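Ticket: Koso two-arm cell, demonstration intake
Status: Open
Priority: Normal
Reported by: Clumham bench
Component: Cluvex recorder, episode labels, training export

Summary

The Cluvex summary page gives the last batch a pass rate of 87 percent. I don't believe it. I went through a sample of the passed episodes by hand and a good share of them shouldn't go anywhere near a training set. The policy trained on the batch drifts toward the middle of the table and hangs there, and I have been told more than once that this means we need more data. I'd like somebody to show me that the data we have is any good first.

What I expected

An episode marked "pass" holds a complete demonstration: approach, close, move, release, retreat. An episode that stops before contact is marked "short" and left out of the export.

What happens

Episodes with no contact in them at all come through as passes. The label seems to follow how long the recording ran, with no regard to what the grippers did in it.
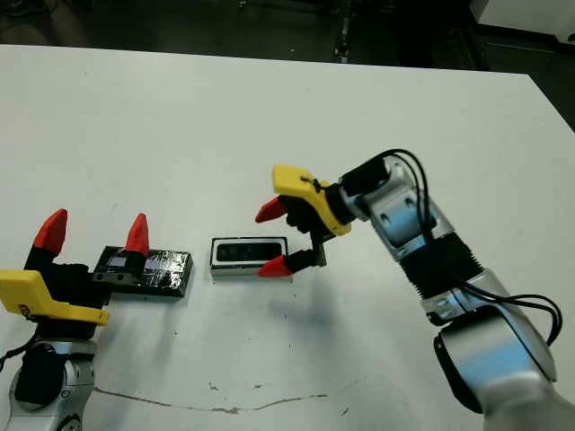

Head view, both pairs of red fingertips open, small unit on the table between the arms.

Steps to reproduce

1. Start a session with the standard two-arm task.
2. Bring either gripper to hover near the object and leave the fingers open.
3. Wait until the recorder timer passes 37 seconds.
4. End the episode with the pedal and open the label page. It says "pass".

I repeated this 7 times and got 7 passes. The export kept every one of them.

Log, afternoon session

13:10 Cleared the label cache and restarted the recorder. Same result, so I'm ruling out stale labels.

13:25 Vendor reply on the earlier ticket says the success check uses gripper width and should catch this. If it does, I can't find where. The width values are written to the file correctly. I plotted them for one of the bad episodes and both lines are flat and wide open from beginning to end.

13:50 Changed the width threshold in the config. No difference. Set it to a value that can't be met and the episode still passed. My reading is that the setting is loaded and then never used.

14:15 Somebody suggested the object names were the problem, and that the check gets skipped when the label doesn't match the task list. I doubted it but tried it. The frame I used has the small white tray with the thin black rim in the center, next to the taped block, and I entered it under its exact name from the list. Still a pass.
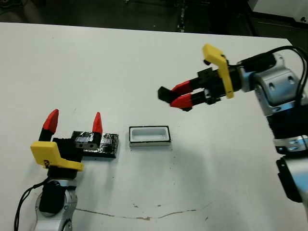 Log, second pass on the same data

14:40 Reply from Bakari Waweru: the model should learn to ignore idle episodes if there are enough good ones. I asked how many is enough and haven't had a number. The batch target is 600 episodes, and at present the idle ones count toward it, which suits whoever is reporting the total.

15:05 Ran the Đàm filter script over the export. It looks for motion and drops episodes where the arms don't move. It dropped almost nothing, because the operators rarely hold completely still. Small twitches of the wrist are enough to get through. I wouldn't rely on this as a fix, though it was offered as one.

15:30 Wrote a rough check of my own. It wants one gripper to close past a set width and the object to be somewhere else at the end. It's slow and it depends on the object position estimate, which I also have doubts about.

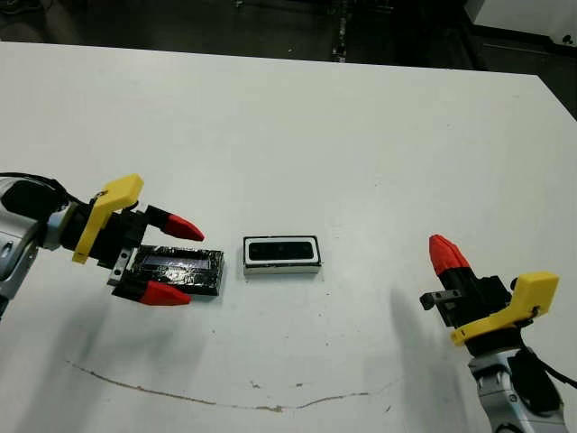
Position estimates are the next thing I want looked at before anyone signs off on a new check. The tracker works from the head view and picks out dark, flat regions against the tabletop. That is fine on a clean table with one object. With the black taped object lying under the left gripper's open fingers and the black face of the white-cased unit a short way to its right, it has two candidates, and I have seen the estimate jump from one to the other between frames. A jump like that reads as the object having moved, so my check would pass an episode where nothing was touched. The brown line across the near part of the table may be adding to it, but I haven't tested that and don't want it written up as the cause.

Requested

- Find out whether the width threshold is read at all after startup.
- Stop counting episodes toward the batch target until the label has been checked.
- Give the tracker a fixed object to follow per task, chosen by the operator at the start.
- Hold the January export. Please don't retrain on it again to see if it comes out better.

Workaround

Label by hand. It takes as long as it sounds.

Comment, 16:20

Vendor has changed the status to "cannot reproduce". I've asked which build they tried it on and whether they left the fingers open for the whole recording. Status set back to open. Raw files for the 7 test episodes are attached, width plots included.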